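**Wednesday, after nine**

Cold all day and the heating only came on at four. I worked through till five, then walked home by the canal. Bought milk, washing-up liquid and 500 g of rice. They were out of the Kolter tablets I like, so I got nothing for the machine, and the machine is still broken anyway. Eduardo Tan from downstairs says he knows a man who can look at it for 80 quid. I said I would think about it.

So it is still the rack. I have been putting off sorting out the mugs since the end of November and today I decided to get on with it. Over the year we have picked up far too many. I wanted to get everything out on the dark table where I could see it, put back what we use, and give the rest to the charity shop before Christmas.

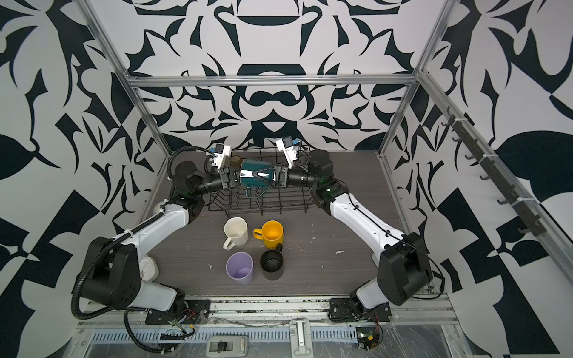

The yellow mug stays. I have tea in it every morning and it is the right size, whatever anyone says about the colour. The black one stays as well, for coffee. I am less sure about the lavender cup. It is plastic, so it is handy for the garden, but it is December and nobody has sat in the garden for weeks. I put it down as a maybe.

The teal one I had forgotten about. I think it came from the Prado shop the summer we moved, or it may have been in the box from Mum's. It is a good colour and I would like to use it more. The little amber-brown cup is too small for tea and I have never made proper coffee in this flat, but I am fond of it.

I also thought about the rack. It is plain black wire and it does the job. The slots are meant for plates, and mugs don't sit well in them, they lean. Plinano do a two-tier one that is wider, and I looked it up at lunch, but it needs more depth than we have by the sink. I measured from the tap to the wall last week and wrote 170 mm on the back of an envelope, which seems too little, so I will have to measure again. No point ordering anything until then.

Other things to remember from today:

- Rang the dentist, no answer. Try again first thing.
- Eren rang about the weekend. They can deliver the shelf on Saturday morning but want someone in from eight.
- Paid 200 off the card.
- The clear glass can stay in the rack overnight, I will want it for water.
- Keep the mug with the dark green handle and the scalloped edge. It was going in the charity box until I had another look at it.

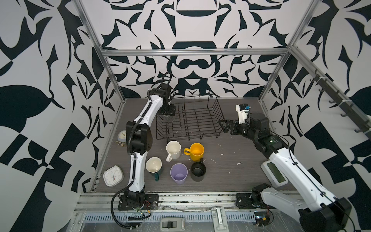 **Still to do**

Find a box for the charity things – the one the kettle came in should be big enough. Wrap the cups in newspaper. Ask Eduardo if he wants first pick before I take them down, he said he was short of mugs when his sister came to stay.

Soup for supper, the last of the leek. Bed by half ten.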